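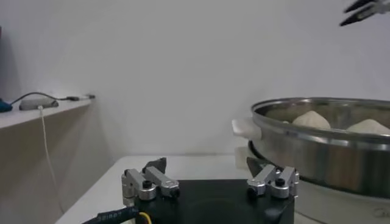 *A stainless-steel steamer pot with two dumplings.*

**Farlow Adds Waterless Truck and Van Cleaning to Its Mobile Service**

Oct 15, 2019 — Farlow, a mobile vehicle care company, today announced a cleaning program for small commercial fleets. The program covers vans, box trucks and pickups, and all work is done where the vehicles are parked overnight. Bookings are open now to businesses with two or more vehicles.

Farlow has worked mainly with private car owners until now. Fleet customers began asking for the same service last year, and the company ran a trial through September with Bilgin, a regional flooring supplier. During the trial, Farlow crews cleaned 133 vans and trucks at Bilgin's two yards. Work started after the last delivery of the day and was finished before drivers came back in the morning.

"Our vans used to go to a wash across town, and each trip took a driver off the road," said Selina Frei, operations manager at Bilgin. "Now the keys go in a lockbox and the vans are clean at the start of the shift. We have signed on for the full year."

The exterior service uses Votex, a spray-on cleaner that is wiped off with microfiber towels. It needs no hose or drain, so crews can work in covered garages and in yards where washing is restricted. Vehicles with heavy mud or road salt are rinsed first from a 400-gallon tank carried on the service truck — this is quoted separately and can only be done at sites that allow runoff.

Interior work includes vacuuming the cab, wiping down the dash and door panels, cleaning the glass and emptying trash. Cargo areas are swept on request. Crews do not move tools, stock or paperwork unless the customer asks for it in writing.

Scheduling is handled through Mumon, an online booking system that lets a fleet manager pick vehicles by unit number, set a repeat visit and see which ones are done. Customers without a login can book by phone. Changes made before noon apply to the same night's visit.

"Most of these companies don't have a wash bay, and they don't want one," said Kilian Hofstetter, owner of Farlow. "They want to know what it costs per vehicle and what time we will be gone. We put both on the quote."

Pricing depends on vehicle size and how often the fleet is cleaned. Weekly, biweekly and monthly plans are available, along with single visits. Decal-safe products are used on all lettered and wrapped vehicles at no added charge.

**About Farlow**

Farlow provides mobile washing, waxing and interior cleaning for cars, trucks and vans. The company is owner-operated, and its crews are insured for work on customer property.

**Press contact:** Kilian Hofstetter, Farlow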